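Chapter 4
Learning from the Wrist View
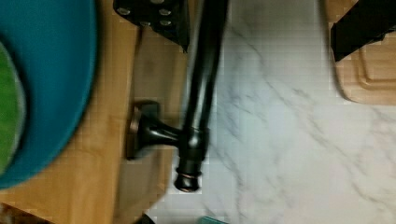
I came to this topic backward. For my first 2 years in the field I worked on arm planning, the kind where you know where everything is before you move, and I thought of cameras as somebody else's department. Then I joined a project called Kokano, which wanted a robot to do small chores in ordinary kitchens, and I found out how much of my nice clean geometry went out the window the moment a faucet handle was involved (I still have a soft spot for geometry, don't get me wrong).

So this chapter is about one method: teaching a policy to act from what a camera near the gripper sees, using demonstrations given by people. You met the general recipe in Chapter 2. A person drives the arm through the task, we record the images and the motions together, and a network learns to go from one to the other. What's new here is the viewpoint, and it changes more than you'd think!

Picture how a room camera sees a kitchen. The sink is always in the same spot, the counter is always in the same spot, and the arm wanders around in between. Now move the camera to the wrist. The fingers stay put at the edge of the view and the whole kitchen swings around them. A spout that ran left to right a moment ago now runs top to bottom. A bowl slides halfway out of sight. Marble, wood and metal all blur a little when the wrist turns quickly. A person watching the recording gets slightly seasick – I did – but the network gets something very useful, a close look at the place where contact is going to happen.

In the Kokano study we trained two policies on the same 100 demonstrations of faucet handling. One saw only the room camera and the other saw only the wrist camera. We then tried both in a second kitchen, the one we called Trallura, with a different counter and different fixtures. The wrist policy carried over far better. The room policy had, as far as we could tell, learned a good deal about the first kitchen's walls.

Before you get too excited, the wrist policy had its own bad habits. It lost track of the task whenever the thing it wanted drifted out of view, and it had no idea how to go looking. In 11 of its failed trials the fingers closed neatly on nothing, a hand's width from the lever. We'll spend all of Section 4.3 on those trials, and on the short memory we added to deal with them.

A word on what you need. The exercises use the Daza recordings, which come with the book's files, and you can do every one of them without a robot. If your lab has an arm, the Comivwood mounting plate drawings are in Appendix B. Check your cable slack before you check anything else – I lost most of a February to a connector that came loose at full wrist rotation.

4.1 What moves and what stays still

Let's start with the simplest case, a fixed object and a moving wrist. Suppose the camera is bolted to the last link of the arm, and call its pose at each time step the camera pose. Any point on the counter has one position in the room, and that position doesn't change. Its position in the camera's own coordinates changes every time the wrist does.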